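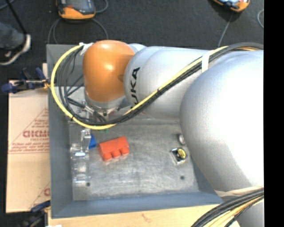
Wilma McIver would like it known that she did not set out to write software for picking things up. She trained as a surveyor, spent a good few years on wet hillsides with a theodolite, and came to programming by way of a spreadsheet that got out of hand. "It was a very big spreadsheet," she says, pouring the tea. "It had opinions. In the end somebody told me I'd written a program without noticing, and would I like to come and do it properly."

The somebody was Dougal Yule, who sits across the table from her and is already laughing into his mug. The two of them look after the bin-picking software at Stundevel, a small firm on the harbour road in Barport, in a long building that used to be a sail loft and still has the hooks in its beams. Dougal writes the part that decides how the arm should move. Wilma writes the part that decides where it ought to be going. They have been arguing across the gap between those two jobs for years, very happily as far as I could see, and I spent most of a day with them listening to it.

I asked first about the name of the thing, as it had been puzzling me on the train. The software is called Rosales, after the great family of plants that takes in roses, apples, nettles and figs. "Dougal's mother is a gardener," says Wilma. "We wanted something that covered a lot of things that don't look alike. You would never guess that a nettle and an apple had anything to do with each other, and the jobs the program does are a bit like that." Dougal adds that it was very nearly called Shovel, and he still thinks that would have been fine.

What Rosales does is easy enough to say. There is a metal bin with things in it, there is an arm, and a thing has to come out of the bin without anything being bent. The program takes in what the cameras have to offer, makes up its mind which object is the best one to go for, works out a way in and a way out again, and sends the whole lot to the arm's controller. Then it looks again and starts from the beginning.

"People suppose the hard bit is the grasp," says Dougal. "They want to talk about fingers. I could talk about fingers until the cows come home, but most of my working life is spent on the elbow." He gets up to show me with his own arm, reaching down into the waste-paper basket and twisting his shoulder about in a way that makes Wilma wince. "See, my hand's fine. My hand has all the room in the world. But look where the rest of me has got to go. With a big arm and a smallish bin, you've a lot of metal hanging over the edge, and every bit of it has to be somewhere sensible at every moment."

And then there are the cables. I had not expected to hear so much about cables. The gripper needs its power and its signals, and these come along the outside of the arm in a great yellow and black loop that swings out wide when the wrist turns. To the planner, in the early versions, that loop did not exist. The model of the arm that came with the drawings was a lovely clean thing with nothing hanging off it, and the program would cheerfully plan a path with the wrist rolled right round on itself, the long way, because on paper it was a few degrees shorter for the other joints.

"It never broke anything," says Dougal, and Wilma gives him a look. "It never broke anything expensive," says Dougal.

The cure they settled on is one he is rather fond of. A proper simulation of a bendy cable was tried for a while and was far too slow to be any use; each plan took 14 seconds, which is a long time to stand beside a machine that is thinking. So he took it all out again and wrapped the wrist in a plain fat sausage of forbidden space, and gave every pose a small extra cost according to how far the wrist had wound itself up from its resting place. The planner now prefers to stay unwound when it can. If it has to wind, it makes a note of it and unwinds on the way to the next pick, when there's nothing in the gripper to worry about.

"The sausage is wrong, you know," Wilma tells me. "It's wrong nearly all the time. The cables are never where the sausage is." Dougal agrees at once that it is wrong. It is big enough to be wrong safely, he says, and it takes hardly any working out at all, and he would sooner have that than something beautiful that made everyone wait.

Wilma's half of the work is harder to act out with a waste-paper basket, though she has a go. Her trouble is with seeing. A bright red toy brick on a dull metal floor is a kindness, she says, and she keeps a few such things among the test pieces simply so that there is something in there the program will find on a bad day. It is the clear things she loses sleep over. Clear plastic gives the depth camera next to nothing to go on. The light passes through it, or bounces off at some silly angle, and what comes back is a patch of floor with a hole in it, or a bright glint floating where there is nothing at all.

"So for a good while we were throwing those bits away," she says. "Any reading that made no sense, out it went. That's what you're taught, you clean your data. I did it as a surveyor and I did it here. And then one evening I had the rejected points up on the screen by themselves, just for tidiness, and there was the outline of the packet. Plain as anything. We'd been throwing away the packet!"

She still gets pink telling it. Since then Rosales has kept its nonsense. Places where the depth readings disagree with one another from one look to the next are gathered up into a map of their own, and where that map and the colour picture both hint at an edge, the program allows that something may well be lying there. It won't always try to pick it. Very often it just marks the place as somewhere to keep out of, and that alone, Wilma says, has made the arm a far more polite neighbour to whatever is lying beside the thing it wants.

The bin gives her grief as well. A scuffed metal floor shines in streaks, and the streaks shift as the arm moves over and takes its share of the light. The sloping walls throw back reflections of their own. I wondered aloud whether they might just paint it, and there was a short silence, in which I gathered that I wasn't the first to ask. "Customers have metal bins," said Dougal kindly. "They've had them a while, and they've been dropping things in them."

The walls at least can be used. Wilma fits the four of them afresh each morning, and again whenever anybody has leaned on the table, and hands Dougal the result as four tilted planes. He grows them inwards by a small margin before he plans. The size of that margin is the longest-running argument in the building. If it is too thin, the gripper will come down closer to the wall than anyone likes. If it is too fat, a small object that has slid into a corner cannot be reached by any path at all, and the program reports, quite truthfully, that the bin holds nothing it can pick. They have each changed the number behind the other's back, and both of them owned up to it while I was there.

After the tea we went through to look at the logs, which Dougal had promised would be more fun than they sounded. Every attempt is written down, good or bad, with the plan that was chosen and also the plans that were turned away and the reason for each. They had a run of 63 attempts to go through from earlier in the week. He scrolls down it the way other people read the paper. The reasons are short and, I thought, rather touching: too close to wall, wrist wound, no agreement on height, nothing better found.

"That last one's mine," says Wilma. "It used to say 'failed'. But it hadn't failed, it had looked as hard as it could in the time we gave it. If you write 'failed' the person on the night shift goes off and restarts everything. If you write what happened, they'll maybe go and look in the bin."

The tool that draws these logs is called Fukton, and neither of them will admit to having named it. It was put together in a fortnight one June when the proper viewer kept falling over, and it was meant to be thrown away afterwards. It draws the arm as a stick figure and the bin as a tray, and you can drag a slider back and forth and watch the stick figure change its mind. I had a turn, and was at it for longer than was strictly polite. You can see a path start off straight and simple, bulge out to miss a wall, and then pull itself in again as the planner smooths it. Visitors always want to play with Fukton, Dougal says, and the planner it was built to check never gets a second glance.

I asked what they would like to be able to do that they can't do yet, and they answered together and said different things. Dougal wants the program to nudge. When an object lies flat in a corner a person would just push it along with a fingertip until it was somewhere easier, and he would dearly like to do the same, but planning a push means having some idea of where the thing will end up, and at the moment Rosales has none. He has 2 versions of it on his own machine and trusts neither.

Wilma would like it to remember. Each look into the bin starts fresh, as though the last had never happened, and she finds it a bit sad. "If there was a packet at the left-hand side a moment ago and we haven't touched the left-hand side, then it's there yet," she says. "A child knows that. But as soon as you let the program believe in things it can't see, you have to teach it when to stop believing, and that's the bit I've been stuck on since the spring."

Dougal said he thought she was nearly there with it. She said he only thought that because he hadn't read the code, and he said that was perfectly true, and would she send it to him. She had sent it on Monday. He went off to look for it, and Wilma showed me the hooks in the beams, and the window where on a clear day you can see right across the water to the other side.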